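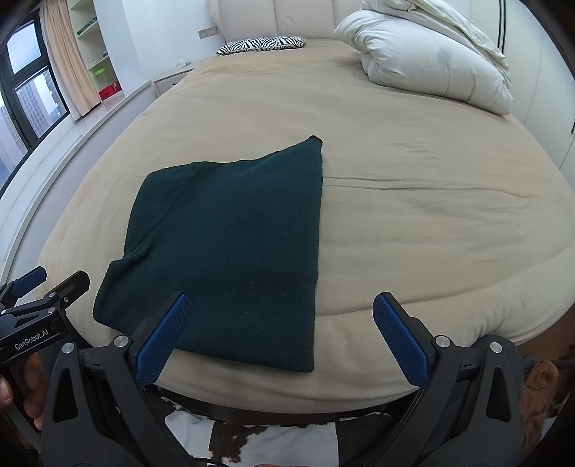 Figure 2. Knitted garment on a fitted sheet.

4.2 Set length and the second encore

Club concerts are advertised by the hour and delivered by mood. To find out how far the two drift apart, we compared posted and played set times for 100 shows at two rooms, the Rellard and the Cundier, both of which keep a stage log in handwriting that would shame a pharmacist. The logs hold 3,276 song entries, once duplicates and one grocery list are removed.

Headliners came on late at most shows, and bands on reunion tours were later than bands still on speaking terms. Lateness did not shorten the set. It shortened the gap before the encore, which at the Cundier fell so low in April that several bands simply stood behind an amplifier and waited to be missed.

Second encores were played at 25 shows. We had expected crowd noise to predict them, but the bar's closing time did a better job. The touring festival Ollarura was left out of this part of the analysis, as its stages run to a strict clock and its encores are printed in the program. Bright, the ticket seller for both rooms, lists all encores as "subject to demand," a phrase we return to in Section 5 with some regret.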